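3.2 Small clear objects on pale tabletops

The survey at Geststead covered shared work rooms in which tables are used by different people through the day. Each tabletop was inspected from standing height, and every item left on it was entered on a form with its material, its distance from the rim and the ease with which it could be picked out from the surface. The forms were completed by Palacios and checked on the Thursday by Butt. Of 400 entries, 50 concerned transparent items, and these took longer to record than any other class.
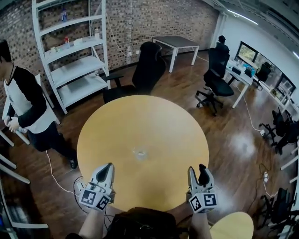 Figure 4. Round table in the Geststead work room, with shelving and desks behind.

Transparent items were graded on contrast with the surface beneath them. A grade of 1 was given where an item could be noticed only by its outline or by reflected light. The small object near the middle of the round table in Figure 4 falls in this grade: the top is a pale yellow-tan, and a faint reflection is the main cue. By comparison, the blue-capped bottle on the top shelf was graded 4, its cap standing out well against the white metal. Items on shelves were scored separately, as shelf height alters the angle of view. Marchal's earlier trial at Wundach used dark tops only and reported 12 items at grade 1; her figures are therefore not pooled with ours.
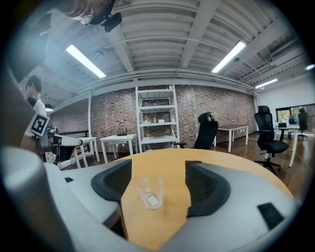 Viewing height was the second factor. Forms were repeated for 17 items with the observer's eye brought close to the level of the tabletop, following the procedure used at Drustum. At close range the clear plastic cup on the light wooden round top is readily identified as empty, and a small white square can be made out through its bottom. Such a detail was entered under "secondary cues" and did not change the contrast grade. Ceiling lighting was recorded by type and position, but reflections from individual tubes were not measured.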